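Bethel Tsegaye has been cleaning other people's tables for eleven years, first in hotels and now with Zuccaro, the small firm she started in March with her cousin. Most of her clients are cafes and shared houses. She mixes her own sprays and sells a few of them on the side.

"People use too much," she says. "They soak the table and then they push the water from one side to the other. Two sprays on the cloth is plenty for a table that seats four."

She prefers a bottle you can see through, so you know when it needs a refill, and she labels everything by hand. The glass spray has no color. The one for tables gets a drop of food dye, mostly so it doesn't get mixed up with the bathroom one.

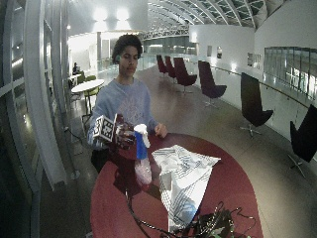 Dark, shiny tables are the ones she gets the most questions about. Every fingerprint shows on them, and so does every streak. Her method is to clear the top completely, bags and chargers included, wipe it with a damp cloth, and go over it again with a dry one. On a round table she starts in the middle and works out to the edge.

"A red table or a black table, you have to look at it from the side," Tsegaye says. "From above it always looks fine."

Her recipe is water, a little white vinegar and a few drops of dish soap. She won't use it on stone or waxed wood. For those she buys a ready-made cleaner, Grolivell, at $89 a case.

The firm had 103 regular clients as of December 2024. She would like a few more, but only in the same part of town - she still does the driving herself, and parking near the cafes is bad before nine.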